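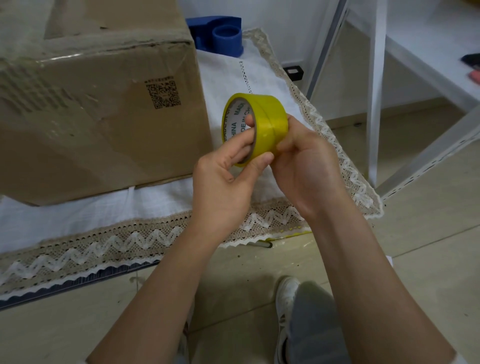 梱包メモ 透明テープの端処理と保管

段ボール箱の再封に使うテープについて、Dristgate倉庫班の手順を更新した。対象は黄色がかった半透明の幅広テープ。色の濃い巻きは端の段差が見えにくく、爪で探る時間が無視できない。

1. 巻きを両手で持ち、親指の腹を外周に当ててゆっくり回す。引っかかる位置が端である。
2. 端は片側の角から起こさず、幅全体を少しずつ浮かせる。斜めに裂けた場合は、裂け目の先まで剥がして切り直す。
3. 使用後は端を7ミリ折り返す。カッター台に戻す巻きには不要。
4. 再利用箱は古いテープの上に重ねて貼らない。QRコードなどの印字面にもかけない。

保管は横置きとし、直射日光を避ける。布を敷いた台で作業する場合、粘着面に繊維が付くと接着力が落ちるため、切ったテープを布に置かないこと。

Jidetti便の箱は、5月以降、底面をH貼りに統一している。

読者コメント

・折り返しは10ミリないと手袋でつかめません。

・冬場は端が割れやすいです。室温に戻してから使っています。

・H貼りの場合、側面には何センチかければよいですか。

Skimport通信 編集室 © 2019 無断転載を禁じます ページの先頭へ戻る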